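Chapter 8
Stone in the Home: Choosing, Cutting and Caring for It

In this chapter you will learn

how the main kinds of building stone are formed
why two slabs from the same quarry can look very different
how a slab is measured, cut and joined
which everyday liquids harm which stones

8.1 Why we begin with the quarry

Most people meet stone for the first time in a showroom. They see a polished slab standing on its long edge, they like the colour, and they ask for the price. The person who will work with stone must begin earlier than this. The behaviour of a benchtop in a kitchen is decided mainly by how the rock was made, and only a little by what the polisher did to it afterwards.

In Chapter 7 we studied timber, and we saw that a board keeps the memory of the tree. With stone the same idea is useful, but the time is much longer. Marble begins as limestone, and limestone begins as mud and shell on the floor of a sea. When this limestone is buried deep and heated under pressure, its small grains grow again into larger crystals which lock together. The new rock is marble. If the first limestone was very pure, the marble is white. If it contained clay, iron or plant matter, the marble takes a grey, brown, red or green colour.

Granite has another history. It cools slowly from melted rock, and its crystals are mostly quartz and feldspar. These minerals are hard and they do not react with vinegar. The mineral in marble is calcite, and calcite does react. The student should remember this one difference, as half of the questions which customers ask can be answered with it.

8.2 Veins and how to read them

A vein is an old crack. While the rock was still deep in the ground it was pushed and broken, and water carrying dissolved minerals moved through the openings. The minerals stayed behind and filled them. Where the rock was broken many times, the veins cross each other, and an experienced worker can often say which is the older one: the younger vein cuts through the older.

Veins matter for two reasons. The first is beauty, and here every customer has his or her own opinion. The second is strength. A well-filled vein may be almost as strong as the rock near it, but a vein with small gaps is a line of weakness, and a slab can break along it during transport. For this reason the slab should be carried standing up, and never flat.
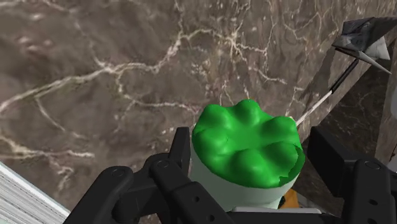 It is also necessary to think about direction. A block can be sawn along the layers or across them. Cut across, the slab usually shows long lines that run side by side. Cut along, it shows clouds and loose patches. The trade names for these two cuts are vein cut and cross cut, and unhappily some sellers use them the other way around. Ask to see the slab before you sign the order.

8.3 A small case: the Trakau kitchen

A workshop called Grender was asked to supply the stone for a house in Trakau. The owners chose a brown marble named Ağca from a sample the size of a hand. The delivery came in March, in two slabs, and the owners refused the second one. It was darker and it had few veins, while the sample had many.

The workshop was not dishonest. The two slabs came from the same block, but they did not lie next to each other in it. The saw had passed 11 times between them, and in that distance the stone had changed. In the end the darker slab was used for the upright panels, where less light falls on it, and the lighter slab was kept for the top. The owners accepted this plan after they saw a drawing.

Since that job, Grender photographs every slab in daylight and writes the slab number on the order form. The supplier, Wodura, now marks each slab with its place in the block.

8.4 Measuring before cutting

Stone does not forgive a wrong measurement. Timber can be planed and plaster can be filled, but a benchtop that is too short must be made again. Measure the cupboards only after they are fixed to the wall. Measure each wall at the front and at the back, because few corners are truly square.

Worked example. A side panel must be 427 mm wide. The offcut in the yard is 500 mm wide. The saw blade removes 8 mm. How much is left after one cut?

500 − 427 − 8 = 65 mm

The remaining strip is 65 mm wide, and it can be used as an upstand behind the sink if its edges are sound. Students often forget the thickness of the blade in this sum, and then the strip on the drawing is wider than the strip in the hand.

Before you continue to section 8.5, find a piece of polished stone in your own home or school. Write down its colour, say whether it has crystals you can see, and decide if you think it is marble or granite. Do not test it with vinegar yet. The correct method for the acid test, and the mark it may leave, are explained in the next section.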